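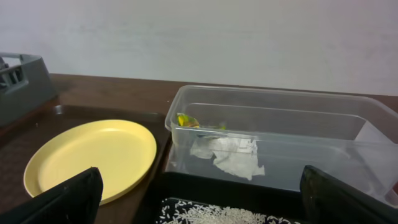
Yellow plate on a brown tray, gray caddy at the back.

Skurnby Hall Hire – Kitchen and Crockery FAQ

Updated 28th June. Read this before you email us please, most of the answers are in it.

Is the kitchen included when I book the hall?

No. Separate box on the form. Tick it. If you forgot, email the bookings address with your booking reference and we'll add it, as long as no one else has it that day. The Annan Room has its own sink and kettle but no oven and you can't get to the main kitchen from it without going through the hall.

What does it cost?

30 dollars flat, on top of the room. Same for an hour or all day. Covers the oven, fridge, hot water urn and all the everyday plates and trays. Doesn't cover the tablecloths.

Is there a deposit?

Yes, refundable. Comes back to the card you paid with, usually within 9 days of your event. Longer in September, we get swamped with the fall bookings.

What plates do you have?

Plastic everyday ones, dinner and side. Also white china, locked cupboard, ask when you book. Not on the day! The key isn't kept in the building.

Can I use the plastic plates in the microwave?

No. Use the glass dishes on the shelf over the microwave. We lose a few plates every year to this.

Can kids' parties use the china?

Rather you didn't. Plastic for under 12s.

Are there trays?

Yes, serving trays, stacked on end beside the fridge. Wipe down with a damp cloth and dry. Do not put through the dishwasher, they warp and then nothing sits flat on them.

Do you have glasses?

Tumblers and some wine glasses. No champagne flutes, we stopped replacing them. Estumeo in Closotville rents flutes by the crate if you really want them. Book with them direct, we don't take deliveries for you, so somebody from your party has to be here.

How do I work the dishwasher?

Card taped inside the door. Short version: switch on at the wall, wait for the green light, load, close, press start. Runs 2 minutes once it's hot. Warming up takes a lot longer so turn it on when you arrive, not when you've finished eating. Scrape plates first. The filter clogs with rice like you wouldn't believe.

The dishwasher says E4

Filter. Take it out, rinse, put it back, twist untill it clicks. Still E4? Wash by hand and leave us a note on the clipboard. You won't be charged.

Can I bring a caterer?

Yes. We need a copy of their insurance before the event. By email, not a paper copy on the night. They also have to be out by the end of your slot, same as you. Caterers' vans use the side entrance, not the front steps.

Can we cook from scratch or just reheat?

Either. No deep frying, sets the alarm off. If the alarm goes and it was frying, the callout fee comes out of your deposit.

Where does the trash go?

Bags tied, into the big bin by the side gate. Recycling in the blue one, rinsed. If the bin's full take it home with you. Don't leave bags next to it, raccoons.

Something got broken. What now?

Write it on the clipboard. One or two plates, we don't mind. More than that and we take the replacement cost out of the deposit. China costs more than plastic obviously. Please don't hide the pieces at the back of the cupboard.

Can I borrow plates for an event somewhere else?

Not anymore. Too many didnt come back.

Is there a high chair?

Yes, in the storeroom behind the stage. Straps need a wash now and then, so give it a once over before you use it.

How old is the kitchen?

Put in when the hall was rebuilt in 2000. Oven is newer. The left back burner is slow, use the others.

Can I leave food in the fridge overnight?

Only if you've booked both days. Anything left without a label gets thrown out in the morning.

What do I need to bring?

Dish towels, dish soap, foil, trash bags. Coffee and tea too. We do supply dishwasher tablets, under the sink.

How clean does it have to be?

As you found it. Counters wiped, floor swept, oven off at the wall, plates dry and back in the right cupboard. Labels are on the doors. Mop's in the hall closet.

Can I see the kitchen before I book?

Yes, email to set up a time. Evenings are hard, mornings better.

Still stuck? Use the contact form. We answer in the order they come in.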